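17/10/2022

# In praise of the tail end of the thread

I want to make a case for thread. Everybody who comes to learn stitching falls for the needle first, and I get it, I did too! The needle is shiny and curved and a little bit dangerous, and it does the part that feels like surgery. But I've been at this for 7 years now and I'm more and more convinced that we teach it the wrong way around. We should start people on the thread and let them have the needle later.

Think about where a beginner's time goes. The bite itself takes a moment. You turn the needle through, you come out the other side, great. Then you spend ages pulling slack, losing the short end, finding it again, looping the wrong way, and discovering that the long end has wandered under something. I kept a tally of my own practice stitches the first winter I was in Brulerstead (1162 of them, in a notebook I still have), and nearly every sulky remark in the margin is about thread. "Tail too short." "Tail too short AGAIN." There's one page in April that only says "why."

And it's such lovely stuff once you start paying attention to it! It has a memory. It sags in one place and pulls straight in another, and if you look at those two places you know a lot about what it will do when you pull. A slack loop sitting close to the jaws is a small warning. You can deal with it early, or you can find out about it when you close on it by mistake.

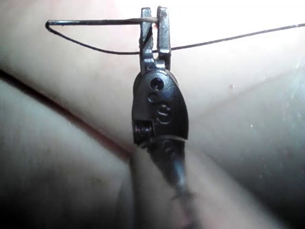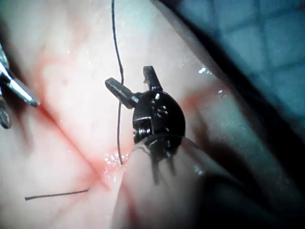 *Stitch Club, Cuesta Skills Center*

Look at the first one and try to ignore the needle. I know, it's right there in the jaws. Follow the thread instead, the shallow loop on the left and then the long, nearly straight run going off to the right. I could talk about those two stretches for half an hour, and on Mondays I sometimes do. The second is even more my kind of picture - open jaws, and a wavy dark line coming down beside them to the tissue. Everything I love about this work is in that wave. How much do you take up? Where do you take hold? If you grab too near the tissue you've got nothing to wrap with, and too far away the loop flops about and you end up chasing it.

People argue with me on this, and one argument is a good one. A bad bite can't be rescued by a good knot. If the needle goes in at a poor angle or comes out too near the edge, all the beautiful thread handling in the world won't save you. Fine, I agree! But needle angle gets corrected constantly, by every teacher in every session, and slack hardly gets mentioned until something is tangled. I'm asking for a fairer split.

So my proposal for the new group is simple. The first 30 minutes go to thread and nothing else: pick it up, lay it down, wrap, let go, pick it up again. Leave a generous tail and look at it before every wrap. Then another 90 minutes with the needle, if anybody still has the patience, and I think they will, because by then their hands have stopped fighting the loose end and the needle part gets to be fun.

I tried it on myself last month, going back to plain wraps as though I'd never done one, and found two bad habits before my tea was ready. One of them I'm still working on.

Piyumi Dissanayake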